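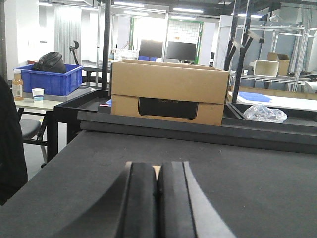
The packing room at Mirel was set up again in September, after the old shelving came down. Howard Gosling looks after it, and most of what goes out to the Kerier and Vudthorpe shops passes over the gray table at some point. These pictures are from Monday, November 7, 2022.

Boxes are kept along the far side of the table. The one with the window cut in its front lets you read the maker's name, ECOFLOW, on the unit without opening the flaps. We ask people to leave the flaps folded shut until the order sheet has been checked.

The clear plastic bag in the next section of the tray is the kind we save. Bags go back in there after unpacking and get used again for cables and small parts. Torn ones go out with the Thursday recycling.

The blue crate has its place on the white side table, on top of the gray tray. Drinks are allowed on that table and nowhere else – the big table marks easily, and replacing the cover cost us 70 dollars last time.

## The open middle

The center of the gray surface is kept clear between jobs. A carton waiting its turn goes to the left, and the rest are stacked behind the ledge, edges lined up. Lint shows on this color, so it gets a pass with the brush at the end of the day. The pale scuff near the lower left hasn't come out with the brush or with a damp cloth.
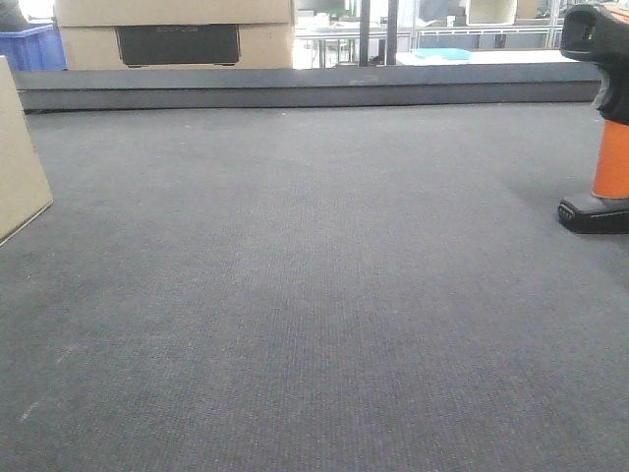 ## Notes for visitors

The room is open to shop staff from 2 until 6 on weekdays. Come in by the Bañuelos side door and sign the sheet on the hook. If you are collecting, bring your order number, as Howard files by number and not by shop.

Stacks behind the ledge should stay no more than three boxes high. Please don't move a carton from the left side to the back yourself – the position tells us it still has to be checked.

More pictures will go up when the second table arrives.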